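Toy sorting at Prollalero gets a robot arm, and the returns crew gets new jobs

I spent most of a February morning at the Prollalero returns shop in Doucette, and I came home with cold feet and a lot of notes. If you've ever sent a box of toys back to a store and wondered where it went, there's a decent chance it came through this building. Donated toys end up in the same stream. All of it used to go through human hands, one toy at a time, out of a bin and onto whichever tray it belonged to.

Part of that is changing now. Prollalero has brought in Prundard, a small automation outfit, to set up a robot arm that does the picking. The software that decides what to grab and how to grab it is called Clondix, and the people on the floor have already turned that into a verb. "Let it clondix that one" is something I heard more than once before my coffee was gone.

The setup is smaller than I expected. I had pictured a fenced-off cell with flashing lights, and what I got was a KUKA arm working over a metal bin clamped down at the corners - the kind of thing you could almost put together in a garage, if your garage budget was a lot bigger than mine. The arm goes down, the gripper closes, and you wait to see if the toy comes up with it. I'll admit I started rooting for it. 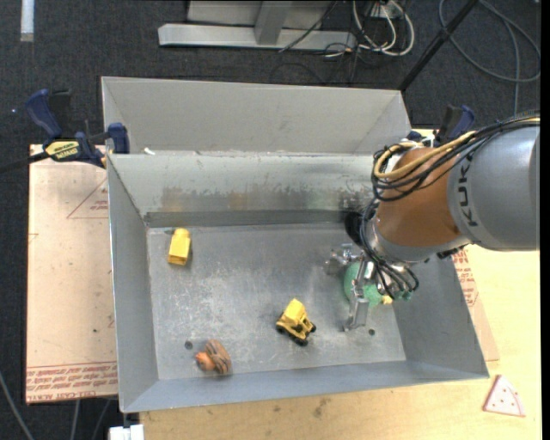
Toys are a rough thing to learn on, I was told. Boxes are easy. A little truck with wheels can roll, a plush thing squashes, and anything smooth and round wants to squirt out sideways. The crew on the floor knows all of this in their fingers and had never needed to put it into words, so the first weeks were mostly them explaining to the Prundard people why you pick up one toy by the middle and another by the end. One sorter told me it was the first time in 15 years that anybody had asked her how she does her job. She seemed pretty pleased about it, and a little suspicious too.

So what changes for the people? The shop has 40 employees, and management says the head count stays where it is this year. I asked what happens after this year and got a polite shrug, so make of that what you like. For now, 3 sorters have moved over to running the arm. They fill the bin, clear it when it gets stuck, and flag the picks that go wrong so Clondix can be adjusted. It comes with a small raise and a stool, and I heard a lot more about the stool than I did about the raise!

The rest of the sorting crew is still sorting, but the mix is different. The arm gets the small hard toys. People get the stuff that needs a real look - missing parts, loose battery doors, the puzzle somebody taped shut and swore was complete. A couple of them like that better (less reaching, fewer sore wrists by lunch). One man told me flat out that he misses the easy toys, because the easy toys were when he got to talk to the person next to him. Now every item is a decision and the table is quieter. I hadn't thought of that, and I don't think the planners had either.

As for how well it works, the best count I could get was 1,914 toys picked in the arm's first full week on the day shift. That's slower than a good sorter, and everybody in the building will tell you so without being asked. The Prundard folks don't argue the point. Their pitch is that the arm can keep going through breaks and into the evening, and that it's supposed to get faster as Clondix sees more kinds of toys. The sorters' answer is that somebody still has to fill the bin at nine at night, and they'd like to know who. The evening schedule hasn't been posted yet, and it's the main thing people wanted to talk to me about in the break room.

There's also some grumbling about noise. The arm itself is fine, but when a toy slips and drops back on the metal, the bang carries all the way to the front office. They've talked about putting a liner in the bin, and the worry there is that it could change how the toys sit and throw off the picks. So for the moment it bangs.

Prollalero plans to decide on a second arm before summer. I've asked to come back once the evening shift is running, and they said yes, as long as I wear better shoes.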